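My bedtime story about a frog and a heron has no ending

Posted by Rorutus on 5 December 2024
Wendent Story Help > Stories for small children

Hello everybody. I am writing a story for my daughter, who will be 7 in May. A small frog lives under a bridge, and every evening an old heron comes to the river. The frog is afraid and hides in a boot which somebody lost in the water. One night there is a flood, the boot starts to swim away with the frog inside, and the heron is the only animal with legs long enough to stop it.

My problem is what comes after. If the heron saves the frog and they become friends, my daughter will ask what the heron eats from now on. She asks such things every time. If the heron eats the frog, I will have no sleep in my house. I have tried 8 endings already and all of them feel like a lie.

The story has now over 190 lines when I write it by hand. Is this too long for one evening? And must there be a moral at the end? The stories from my childhood always had one.

2 replies

Skastham
I would let the heron stay a heron. It can put the boot on the bank and say, "Tonight I have eaten enough fish. Tomorrow I don't promise anything." Then the frog says thank you from a safe distance and moves to the other side of the bridge. They are not friends, but they greet each other. My son accepted a similar ending with a fox and a hen, and he was very strict with me at that age.

About the length, read it aloud once when you are alone and look at the clock. For my children ten minutes was the limit. If yours takes more, you can stop at the moment when the boot begins to swim – this is a very good place to stop, although you will hear complaints. 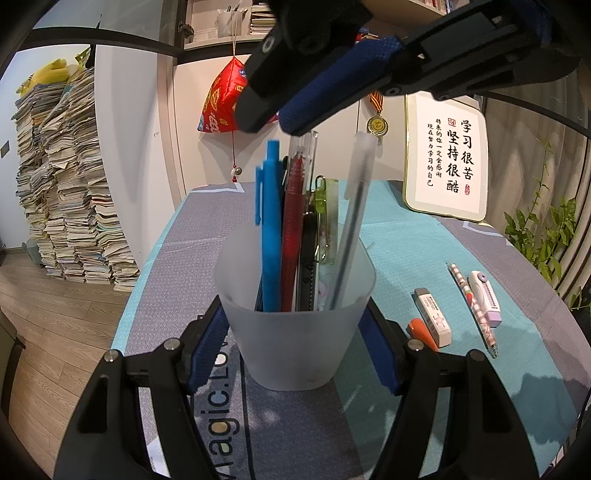 I would also give the boot more work in the beginning. Now it is only a place to hide. If the frog has a bed in it, and maybe a window where the leather is broken, then the flood is more terrible, because the frog is losing its home. You can make the part with the bridge shorter to get space for this.

For the moral, I leave it out. When I wrote one, my son was asleep before it or he argued with it.

Yakubu
Just make it a dream. The frog wakes up and there was no flood. I have told 101 stories like this and it always works. Also herons eat mice too, so you can tell her that.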